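How to move your Flostix license to a new computer

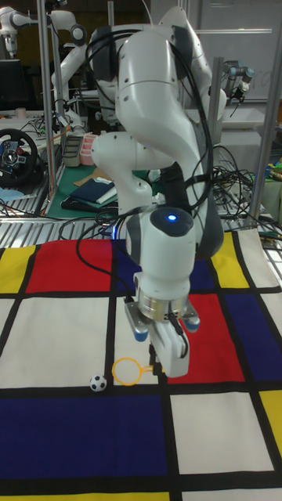 White robotic arm over a patterned mat

I got a new laptop in April and put off moving Flostix over for two whole weeks, mostly because I remembered what a pain it was the last time. Well, they've fixed most of it! The whole thing took me one coffee. These steps are for version 8 on Windows, and I think the Mac menus are nearly the same (tell me if they aren't).

Before you start, dig out your license email. It comes from Tredarstead, the company that sells Flostix, so search for that name if "Flostix" brings up nothing. Mine was sitting in a folder I'd named "receipts misc" with 857 other messages.

Step 1. On the old computer, open Flostix and go to Help > License > Release this seat. Type your key and click Release. Wait for the green bar at the bottom – if you close the window too early, the seat stays taken and you'll have to write to support.

Step 2. Still on the old computer, go to File > Export settings. You get one file ending in .fxset. Copy it to a USB stick or wherever you keep such things. It holds your page templates and shortcuts but not your fonts, so copy those separately. I had 322 of them, and yes, I use maybe six.

Step 3. Install Flostix on the new computer and pick "I already have a key" on the first screen. Don't click "Start trial" just to have a look. I did, and then every page I saved had a stamp across the corner until I restarted the program.

Step 4. Paste the key. Watch for a blank space at the end, it counts as a character and you'll get error 1526.

Step 5. Go to File > Import settings, choose your .fxset file and restart.

If you use the Sasska plug-in, it has its own key and its own release button, under Plug-ins > Sasska > Account. Lepik files open fine without doing anything extra.

Old computer already dead? Log in to your account page, click Seats, and remove it from there. It can take up to a day to clear.

Thanks to Lenni Kallio for pointing out that the export skips custom color sets. Those have to be saved one by one from the palette menu, which I still haven't finished doing.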